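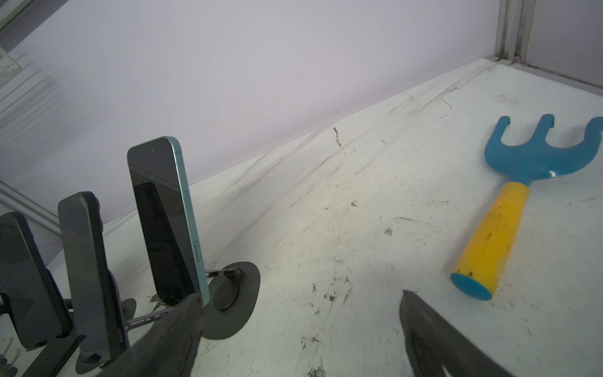 Unit 4: Installing and updating device drivers

Course notes, Rosine Royer. Last changed 18 May 2022.

A driver is a small program that lets the operating system talk to a piece of hardware. If the driver is missing, the device may show up with a generic name or not at all. If it is the wrong version, the device may work until the computer sleeps and then fail to come back.

Before you install

Write down the exact model of the device and the version of the operating system. In the lab we use the Tessier sound card, driver 37, on the Skodidham desktops. Do not use driver 13. It installs without an error but has no line input.

Save your work and create a restore point. You need 200 MB free on the system drive.

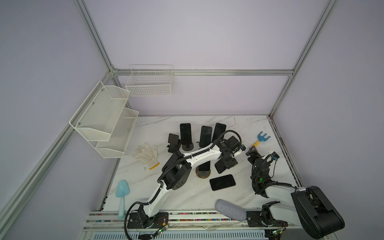 Installing the driver

1. Log in with an administrator account.
2. Copy the driver folder from the Londeck share to the desktop.
3. Open Device Manager and find the device. Unknown devices have a yellow mark.
4. Right-click the device, choose Update driver, then browse to the folder.
5. Restart when asked, even if sound already works.

If the installer stops with code 712, an older copy of the driver is still loaded. Uninstall it, tick the box that deletes the driver files, restart, and begin again at step 3.

Rolling back

Open the device's Properties, go to the Driver tab and choose Roll Back Driver. The button is gray if the system has no earlier version stored. In that case use the restore point.
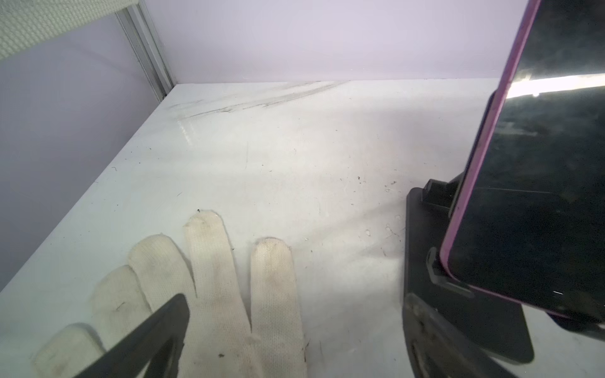 Phone in a black stand, with a knit glove on the table.

For the next class

Read the Fisham release notes, section 2. Bring a list of the drivers on your own computer with their dates. The practical test is in July and covers Units 3 to 5. You may use these notes during the test.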